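Cómo organizar los cubos y paños de limpieza en casa

Por Hortensia Tello

Un solo cubo para toda la casa acaba llevando la suciedad del baño a la cocina. El remedio es barato: varios cubos de colores distintos y un paño fijo para cada uno. Montar el sistema lleva unos 30 minutos.

Qué se necesita

Cubos de plástico con asa, de al menos dos colores
Paños o toallas de microfibra
Detergente neutro
Un rotulador permanente

Paso 1. Repartir los colores
Asigne un color a cada zona y anótelo en la puerta del armario. En mi casa el lavanda es para cristales y muebles, y el turquesa para suelos y baño. Una vez decidido, no lo cambie: a la familia le cuesta aprenderlo dos veces.

Paso 2. Lavar los cubos
Enjuague cada cubo con agua templada y una gota de detergente. Pase el paño por el interior y por debajo del reborde, donde se queda la cal. Repase también los enganches del asa. Déjelos boca abajo hasta que se sequen.

Paso 3. Marcar los paños
Escriba en la etiqueta de cada paño la inicial de su zona. Los de microfibra se lavan aparte del algodón y sin suavizante, que les quita absorción.

Paso 4. Guardar cada paño en su cubo
Doble el paño ya seco y métalo en el cubo que le corresponde. No hace falta que quede perfecto, basta con que no asome por fuera.

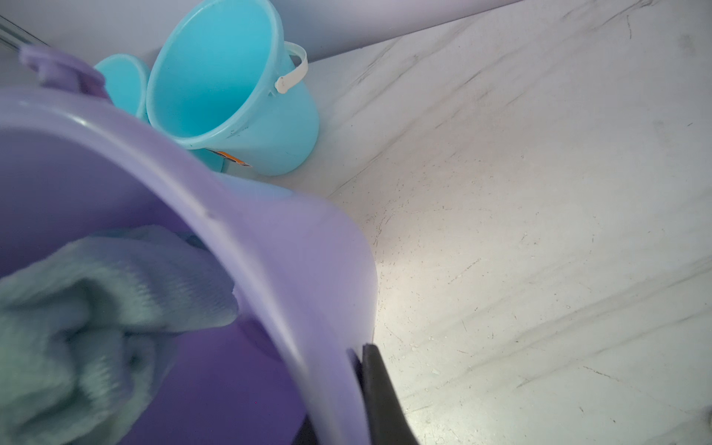 ¿Cada cuánto hay que cambiar los paños de microfibra?
Cuando dejan pelusa o ya no recogen el agua de una pasada. Con un uso semanal, los míos aguantan 2 años.

Paso 5. Elegir el sitio
Guarde los cubos en un lugar ventilado y a mano. Si los encaja unos dentro de otros, saque antes los paños y cuélguelos de una barra. Los productos de limpieza van en un estante alto, fuera del alcance de los niños.

Actualizado el 7 de enero de 2025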